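3.2 Laundry at rest: the basket and the sofa arm

The second group of observations concerns the points at which household laundry stops moving. Earlier work on domestic washing has tended to follow the machine cycle, from loading to drying, and to treat what comes afterward as a single step called "putting away." In the homes visited for the Suterora study, putting away was seldom a single step. Clothes and linens were set down between the dryer and the closet, sometimes for an evening and sometimes for most of a week. We call these places resting points.

Participants in all 12 households were asked to name the resting points they used and to say what they would normally leave there. The living room was named more often than the bedroom, a result we had not expected. The sofa arm was the most common answer within the living room, followed by the basket itself, left on the floor wherever it had been carried.

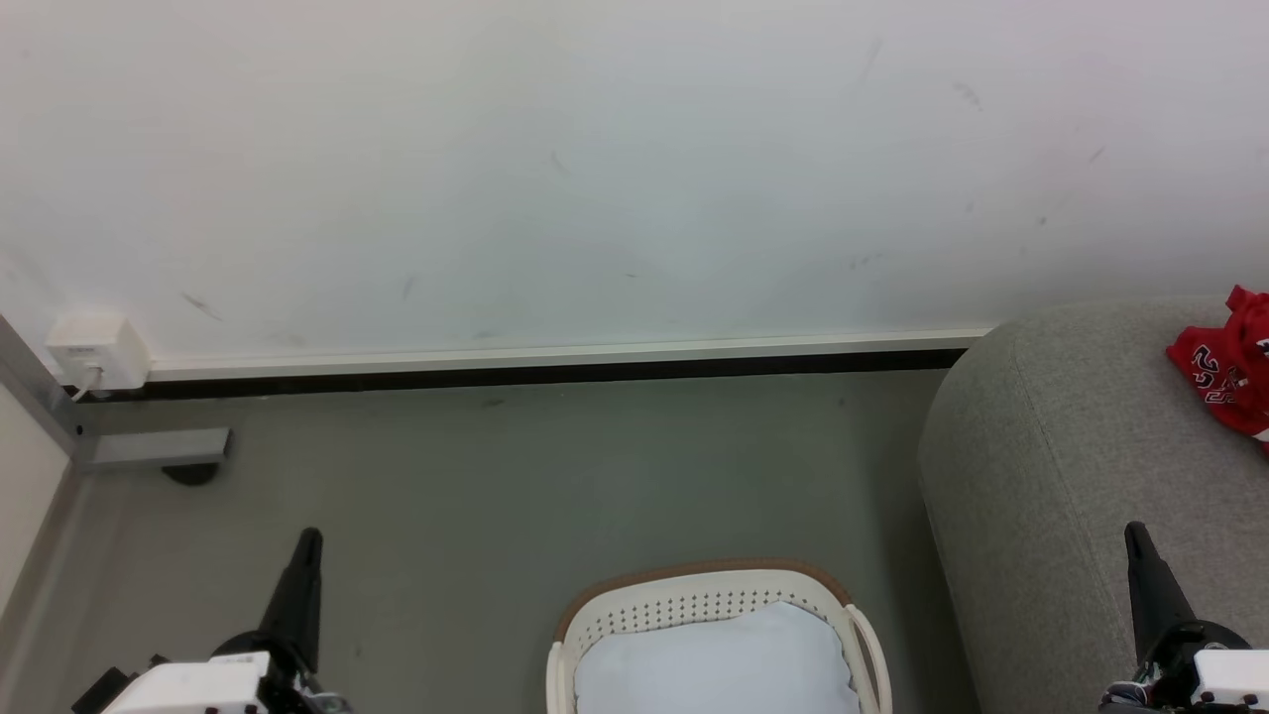
Purnuvville, January

The living room recorded here contains both kinds of resting point within a short reach of each other. A red garment bearing the number 23 lies over the arm of the gray sofa, and a light blue cloth lies folded in the white plastic basket on the floor. We coded the two items separately. The cloth was entered as "folded, contained" and the garment as "draped, uncontained," following the scheme set out by Jacquet and revised for this study by Amini.

The distinction matters for the analysis. In interviews, contained items were described as work already done, even when they had yet to reach a shelf. Draped items were described in less settled terms. One participant said that a shirt on the sofa "could go either way," meaning that it might be worn again or washed again. Of the 59 interview passages dealing with sofas, the majority concern this kind of undecided clothing.

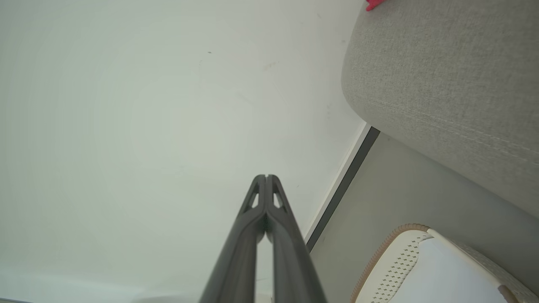

Figure 4. Sofa and basket beside the wall, second view.

Placement of the basket was coded by its nearest large piece of furniture. Baskets set beside a sofa were entered under seating, including those that also stood near a wall. Asger Laxdal, who coded the floor plans independently, used a stricter rule and assigned such baskets to open floor. The two sets of codes were compared and the differences settled by discussion. The rule given here is the one used in Table 2.

Basket type was recorded but did not enter the main analysis. Perforated sides and a trimmed rim, both present on the basket in Figure 4, were noted under construction. The Muva household survey of 1977, our main source for older practice, lists baskets only by size and therefore allows no comparison on this point.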